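Home Advantage at Kelemen Park: What a Season of Watching Pleltolitz Town Taught Me

Sports Studies project report
Matilde Correia

Why I picked this

I have been going to Pleltolitz Town matches for as long as I can remember, and every fan I know will tell you we are a different team at home. My project set out to see if that feeling holds up. I love this club and I love numbers, so getting to put both into one piece of coursework was a treat!

The background reading was great fun. Home advantage has been studied in nearly every team sport, and people still argue over where it comes from. Some say it is the crowd, some say it is travel, and some put it down to the referee being nudged along by all the shouting. I wanted to look at it in a small league, where the crowds are tiny and the longest away trip is a bus ride with a stop for sandwiches. If travel and noise are what matter, the effect should be weaker down at our level. That was my guess going in, anyway.

What I did

The club let me use its match records, which are kept in three blue binders and (from January onward) a spreadsheet. I took 79 league matches and left out cups and friendlies, as the club sometimes fields the youth players in those. For each match I wrote down the result, the goals, the cards, the attendance if anyone had recorded it, and who scored first.

I also went to as many games as I could this season and kept my own notes on the noise. I used a simple scale from one to five, where one is people chatting about their week and five is the whole covered stand singing. It isn't very scientific, and my teacher pointed out that I tend to be one of the people singing. I kept the scores in because I think they are still interesting, but I haven't rested any of the main findings on them.

What I found

Of the 79 matches, Town won 29 at home and far fewer on the road. So the feeling is right! The part I did not expect was how much of it came down to the first goal. When we scored first at home we hardly ever let it go. When we scored first away, we drew a surprising number, and I sat through a couple of those this season. The 2-2 at Brino still hurts. Two up at the break and playing lovely football, passing it around the back, the keeper hardly touching the ball, and then we dropped deeper and deeper until they equalized from a corner.

Attendance mattered less than I thought it would. Our best crowd in the records was 600, for the derby against Alance, and we lost that one. Some of our best home wins came in front of very small crowds on cold nights. The cards were more even than I had guessed too, and I couldn't find any sign that referees went easier on us at Kelemen Park.

Then there is the field itself. It slopes toward the parking lot end, and Town likes to attack uphill first and come down the slope after the break. In the home matches where I could find the minute of every goal, 70 percent of ours came in the second half. I got very excited when I worked that out and ran downstairs to tell my dad, who said he could have told me that for free.

It needs some care, though. More goals tend to come in second halves everywhere, with tired legs and teams chasing the game. To do this properly I would have to compare our figure with the second-half share at flat fields in the same league, and I only had our own binders to work from.

Problems along the way

The second binder has a water stain across several pages, and I had to leave out the scorers for those games. Attendance was missing for a lot of the older matches. I also made a mistake early on and entered one whole month with the home and away columns swapped, so for two days it looked as if we were the best traveling team in the country. I now check every tenth row against the paper.

What I would do next

I'd love to collect the same records from Brino and Alance and see whether visiting teams do worse on our slope than they do anywhere else. I would also like to ask the players what they think about the choice of ends, and find someone neutral to do the noise scores. And I want to look at substitutions. My hunch is that our home comebacks start when the fast wingers come on with the slope in front of them, and I think that could be a project all by itself.

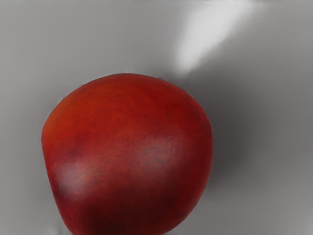
Sorry, but the slope does nothing for you if the other side wins the toss and picks the ends. I played there for Alance and we always made Town kick downhill first, so check the coin toss in those binders before you give the hill any credit. Good read, though, and you're right about Brino, I was there and you should have had a third before the break.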